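De: Herman Sutanto
Para: lista-alquiler-disfraces
Asunto: Re: Re: Cabalgata, barbas y el asunto de las tallas
Mes: octubre

Buenas a todos:

Contesto entre líneas, como en los viejos tiempos, y pido perdón a quien lea esto desde el móvil. He recortado el mensaje original porque arrastraba las firmas de media provincia y un aviso de confidencialidad más largo que el contrato de alquiler.

> Escribo desde Trivodell, que algunos ya sabéis que somos tienda de fiesta de toda
> la vida, con escaparate y campanilla en la puerta. Este año nos han pedido
> vestuario completo para una cabalgata y tenemos una duda con las barbas. ¿Las
> alquiláis o las vendéis? Porque el cliente dice que pagar una barba entera por
> una tarde le parece un abuso.

La barba se vende. Punto. Hace años la alquilábamos y volvía con turrón. Una vez volvió con una tirita, y preferí no reconstruir los hechos. Desde entonces la barba figura en el presupuesto como «consumible», palabra que tranquiliza mucho a los ayuntamientos, y el rey Melchor se la queda de recuerdo.

Si el cliente protesta, lo que funciona es ofrecerle dos calidades: la de pelo largo ondulado y la de algodón que parece que te has caído en un colchón. Se la enseñas puesta. En mi tienda eligió la segunda un señor, una vez, y era para un perro.

> Lo segundo son las tallas. Nos mandan una lista en la que todos los pajes son
> «M». Los 13. No me lo creo.

Haces bien. La talla M es un estado de ánimo. Cuando una asociación te manda una lista con todo emes quiere decir que alguien la rellenó en la cocina de su casa sin llamar a ninguno de los interesados. Pide altura y contorno de pecho. Te contestarán la mitad, y de esos, alguno te dará la altura del servicio militar.

Yo llevo siempre dos casacas de más, una enorme y otra de chaval, y un costurero con imperdibles grandes. Lo de los imperdibles no lo pongáis en el contrato.

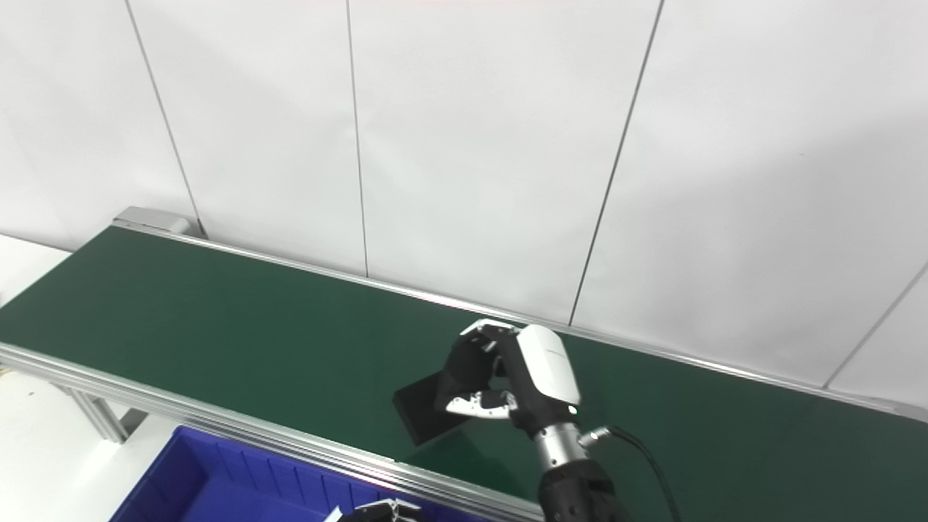 CAPAS Y COSAS QUE ARRASTRAN

> Tercero: las capas. Las de Pemix son preciosas, pero pesan como un muerto y
> el año pasado dos Baltasares acabaron con tortícolis. ¿Alguien ha probado otras?

Las de Pemix las tengo, las quiero y las maldigo. El problema no es tanto el peso como el broche, que tira todo del cuello. Mi cuñada les cosió por dentro unas cintas que se cruzan en el pecho y se atan a la espalda, debajo de la túnica. Queda como una mochila sin mochila. El rey se siente un poco ridículo en el vestuario y muy digno en la carroza, que es el orden correcto.

Probé también las de Sitompul, que son ligeras, tan ligeras que con viento se ponen verticales. En interiores, perfectas: belén viviente, residencia, fiesta de empresa. En una carroza descubierta el rey parece un superhéroe de paisano. Las uso para pajes y para visitas a colegios, y les he puesto en el bajo unos plomillos de cortina.

Sobre el largo: si hay escalera para subir a la carroza, que la capa llegue al tobillo y ni un dedo más. Luego el fotógrafo del pueblo dirá que queda corta. El fotógrafo del pueblo no tiene que subir.

> Y cuarto, la fianza. ¿Cuánto estáis cobrando? Nos da apuro pedirla a una
> asociación de vecinos.

A mí me daba apuro hasta que me devolvieron un camello. Era un camello de dos plazas, delantera y trasera, y volvió la delantera. La parte de atrás apareció en Semana Santa, en otro pueblo, y sigo sin una versión oficial.

La cantidad que la ponga cada uno. Lo que sí os recomiendo es separarla por piezas en la hoja de entrega: corona, capa, túnica, guantes, cubrebotas. Si pones «traje de rey completo» discutirás en enero si los guantes eran parte del rey. Los guantes siempre desaparecen. Yo compro 10 pares al empezar la temporada y en febrero me quedan seis guantes, todos de la mano izquierda. He dejado de buscar la explicación.

Y ya que estamos con la hoja de entrega, que la firme quien se lleva las bolsas, con teléfono que conteste. Un número de la sede social que suena en un local cerrado hasta la primavera no es un teléfono.

Paso a la limpieza, que no la preguntabas pero la vas a preguntar. El terciopelo no se plancha. Lo escribo aquí para que conste en el archivo de la lista, porque cada temporada lo descubre alguien nuevo y cada temporada recibo una foto de una plancha dibujada en la espalda de Gaspar. Vapor por dentro, colgado, y paciencia. Los caramelos pegados se quitan con hielo. La purpurina no se quita. La purpurina se hereda.

Para las coronas uso un paño húmedo y una tira de fieltro nueva por dentro. Las de Flakance traen una espuma que con el calor de la cabeza se va deshaciendo, y el rey baja de la carroza con caspa amarilla. Arrancadla antes del primer uso. El pegamento que llevan es malísimo, así que en este caso juega a favor.
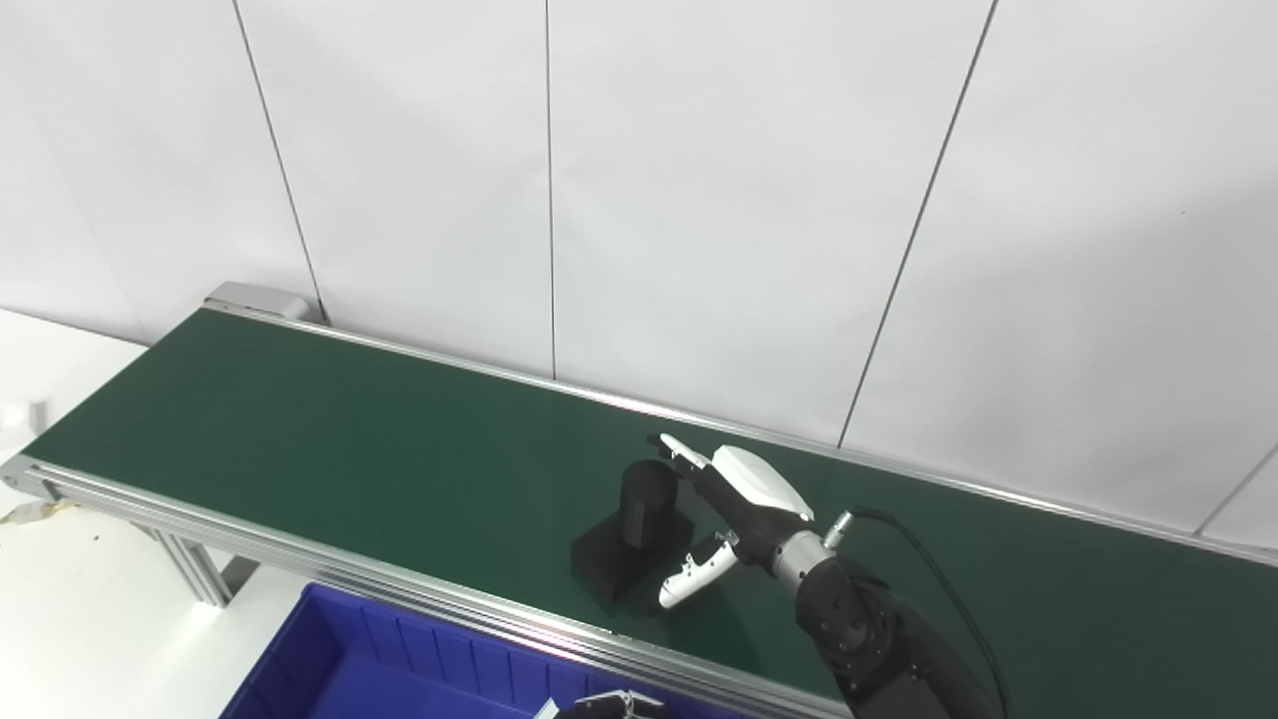

Grupo de Vestuario y Alquiler · Lista de tiendas de disfraces y fiesta

Una cosa más, ya fuera de las preguntas de Trivodell. Sigue pendiente lo del préstamo de trajes entre tiendas, que se habló en verano con mucho entusiasmo y unas cervezas. Yo puedo dejar seis trajes de pastor, casi completos (a uno le falta el zurrón, y el zurrón lo lleva otra persona desde hace tanto que ya le corresponde por antigüedad). A cambio necesito alas de ángel de adulto. De niño tengo para montar una compañía aérea. De adulto, ninguna, y me han salido varios ángeles con barba propia y espalda de mudanzas.

También busco un paje real con manto verde. Tiene que ser verde porque la concejalía ha impreso el cartel antes de preguntar y en el cartel es verde. Si alguien lo tiene en granate y está dispuesto a teñir, que ni lo intente: del granate al verde se pasa por un marrón del que no se vuelve.

De los trajes de reno hablamos otro día. Solo adelanto que la cremallera va por la espalda, que el reno no se la alcanza y que conviene avisarle antes de que beba nada.

Recogida en mi tienda a partir de las 10 de la mañana. A mediodía cierro para comer, y lo digo por el compañero que vino a las tres a por unas túnicas y dejó una nota muy sentida en la persiana.

Si contestáis, por favor, cambiad el asunto. El hilo de Halloween del año pasado todavía se llama «Re: huevos de Pascua» y ahí dentro hay un presupuesto que llevo semanas buscando.

Un saludo,

Herman Sutanto

P. D.: La campanilla de la puerta me da mucha envidia. La mía era electrónica, tocaba un villancico, y la desconecté en marzo.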